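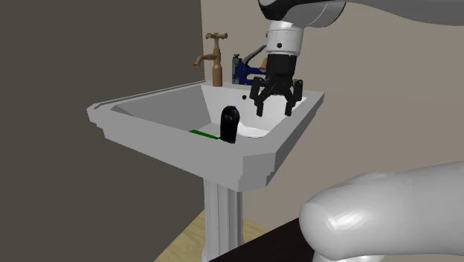
May, bench notes, glaze repair trials

Third round of cold-fill samples on the Irberg offcuts. Chips ground to a clean edge, wiped with alcohol, filled in two passes, 30 minutes between passes. Lamp at 40 cm. Surface temperature under the lamp not logged this time – the probe is still at Drotville.

Batch A (Achterberg filler, no pigment): shrinkage visible at the edge after the first pass, gone after the second. Sanded to 1,000 grit. Gloss lower than the surrounding glaze, color a shade too warm.

Batch B (same filler, white paste added): better match in daylight, worse under the bench tube. Mixed by eye, so not repeatable. Needs weighing next time.

Batch C: discarded. Hardener old, still tacky at 4 p.m.

Hot water soak at 70 C started on A2, A3 and B1. B2 held back as reference, top shelf, marked in pencil.

To do:
– order fresh hardener, small tins only
– ask Skerkirbridge if they polish past 1,000 or leave it there
– get the probe back
– repeat B with weighed pigment, same lamp height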